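[Fladance] Re: Wrist camera mount, focus and cable routing
From: Yvonne Bellamy
To: Fladance list
Date: 22 January 2023

Recep Toprak wrote:
> I have the arm back together after replacing the elbow bearing and I'm now on to the wrist camera. It's on the printed bracket from the Tapley drawings, the short one. Three questions for anybody who has built the same thing.
>
> 1. When the gripper is close enough to pick something up, the picture goes soft. Is that the lens, or have I got the camera too far forward?
>
> 2. How are people running the cable past the wrist joint? Mine catches on the servo horn when the wrist turns all the way round, and I've already pulled one connector off the board.
>
> 3. The picture is grainy indoors in the evening. I have turned the gain up and down and it doesn't seem to help much. Would a lamp on the wrist be worth the weight?
>
> I don't mind reprinting the bracket if that's the answer, but I would like to know before I use up the last of the grey.
>
> Recep

Hello Recep,

I built the short bracket first as well, and used it for most of the autumn. I'll take your questions in order, although the first and third run into each other.

Focus. I think it's mostly the lens. The small board cameras come with the lens screwed to a setting that suits a room, and a dab of glue on the thread to keep it there. You can break the glue with a craft knife and turn the barrel outwards a little to bring the focus nearer. Mine took less than half a turn. Go slowly, because the holder is soft plastic and the thread strips easily. I did one in that way in September and had to buy another.

Set it with the arm held at the distance you care about. I put a page of small print on the bench, parked the gripper where it would be for a grasp, and turned the lens until I could read the page on the screen. The far side of the bench is now a blur on that camera. I can live with it as I have the overhead camera for finding things.

There is still a limit to how close you can go. I've been working with a ceramic piece that has a cartoon rabbit printed on it, which is handy as it has thick outlines and small details on the same surface. At this range you can make out the eyes and the mouth, but I wouldn't want to measure anything from the fine lines.
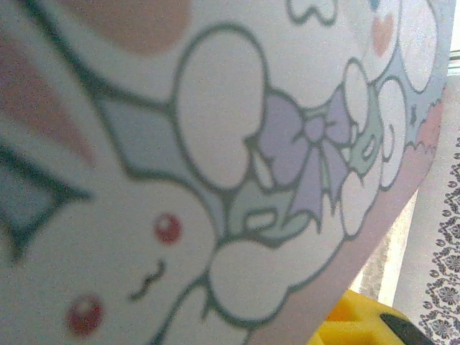
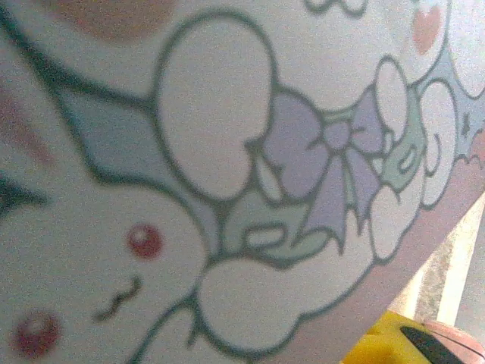

Both from the wrist camera, close in on the rabbit print. The bow is the lilac bit to the right of the face.

On the surface being curved: with the camera this close, the print bends away towards the rim and the clouds on that side get squeezed together. If you are matching against a flat picture of the pattern, expect to lose the matches near the edge. I had Ginton trying to find the whole pattern in one go and it kept giving up. It does better if you cut the pattern into pieces and let it look for those one by one. The bow is a good piece to use, with its two loops and two tails, and so is the rabbit's face. I would leave the clouds out as they are too much like one another.

Out of 100 tries with the pieces it found at least one of them in 94. I haven't kept a proper record for the old way so I can't give you a fair comparison. I should also say that those tries were all done in the same place on the bench with the blinds down.

Cable. Don't take it straight across the joint. I run mine back along the forearm, leave a loose loop on the side away from the servo horn, and bring it up to the camera from behind. The loop needs to be big enough that the cable is still slack with the wrist turned as far as it goes in each direction. Check both ends of the travel by hand with the power off before you tie anything down.

The part that matters most is the clamp at the camera end. There are two spare holes in the back of the Tapley bracket and a small cable tie fits through them. Put the tie over the cable's outer jacket, close to the plug, with a bit of heat shrink underneath so it doesn't bite. Then if the cable does snag, the bracket takes the pull and the plug stays where it is. I have not lost a connector that way yet. The flat ribbon type is no good here, by the way. It will bend one way happily enough but it doesn't like to twist. I changed to a round USB cable, the thin sort with the soft jacket, and wouldn't go back.

Grain. You'll see it in mine too, all over the picture. Turning the gain down only helps if the exposure can go up to make good the difference, and on a moving arm that gives you smearing instead. What I do is stop the arm, wait a moment for it to settle, and then take the picture with a longer exposure. For finding a pattern I average 4 of them, which cleans it up well enough. While the arm is moving I put up with the grain.

I did try a lamp on the wrist. It was one of the little Umivent ring lights with the case taken off. The weight was all right but on anything glazed you get a bright spot in the middle of the picture, just where you want to look. Tracing paper over the ring made it better, though the spot didn't go away. In the end I took it off and put a desk lamp on a shelf off to the side, pointing at the wall. If you are only picking up wood or cardboard, the ring light may be fine for you.

As for reprinting the bracket, I wouldn't yet. The long version puts the camera further back, and you get more of the bench in view, but it sticks out behind the wrist and mine hit the forearm when the wrist folded right up. Do the lens first. If you find you still need more room, print the long one and put a software stop on the wrist joint before you try it.

One thing you didn't ask. Once the lens is set, put a tiny spot of nail varnish on the thread. Mine worked loose over some 2000 cycles with nothing on it, and the picture had been getting worse so gradually that I blamed the matching code. I spent two evenings on the wrong problem. If you then do the calibration again, do it after the varnish has dried – I did it before, knocked the barrel while dabbing, and had to start over.

Could you tell me which bearing you used for the elbow? Mine has started to click when it carries anything, and the size printed on the parts list doesn't match what I took out of the shoulder, so I'm not sure I trust it. I can post the lens settings file and my bracket with the wider tie holes if anybody wants them.

Yvonne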